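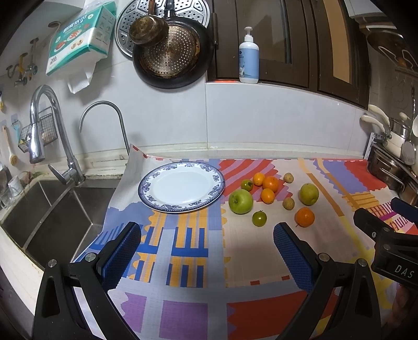
The patterned cloth on the kitchen counter.

September

Up at six and out to the beds before the kettle had boiled. Frost on the grass but none under the cloches. The broad beans along the back fence have come through the winter well, bar four plants at the shady end that never did much. I pulled those and put them in the compost.

Spent most of the morning on the middle bed, where the potatoes are going. It had the green manure in it, oats and vetch, and I should have cut it a fortnight ago. The oats were up past my knees. I slashed it with the hook, chopped it up with the spade and left it lying on top. Mitra Mohammadi says to dig hers in straight away and plant three weeks later. I did that last year and had wireworm all through the Godoys, so this time it can rot where it is and I'll plant through it.

Seed potatoes came from Brunau on the afternoon delivery. I ordered two kinds, Godoy again and a waxy one called Drarkard that I haven't grown before. 30 tubers all up. Two of the Drarkards were soft at one end and I threw them out. The rest are in egg cartons on the laundry windowsill to chit. Postage was $18, which I thought was steep for a box that size.

Checked the rain gauge book while I had my lunch. We are on 315 mm for the year so far, and over 700 is what I'd call a decent year up here, so it will need to be a wet spring. The big tank is down to the third ring. I moved 1,000 litres across from the shed tank with the little pump, which took until nearly four because the foot valve kept losing its prime. Needs a new washer. Wrote it on the list.

Minoru Sasaki rang about the tomato seed. He has saved plenty of the Zuvaldale and will swap for garlic when mine comes out in November. He starts his on the hot water cupboard and reckons they are up in five days. Mine take nine or ten in the sunroom. I told him I'd sow the first tray this week and hold the second back in case of a cold snap like the one that got me two years ago, when I lost the lot and had to buy punnets.

Aphids on the kale, undersides of the leaves mostly. Squashed what I could reach and hosed the rest. No ladybirds yet.

Garlic looks good, a bit of rust on the outer row. I'll give it a feed of seaweed on a still morning and leave it alone otherwise.

Still to do: net the strawberries, move the rhubarb crown, sharpen the hoe, find out who took my good colour-coded plant labels or where I put them.

Soup for tea. Hands sore.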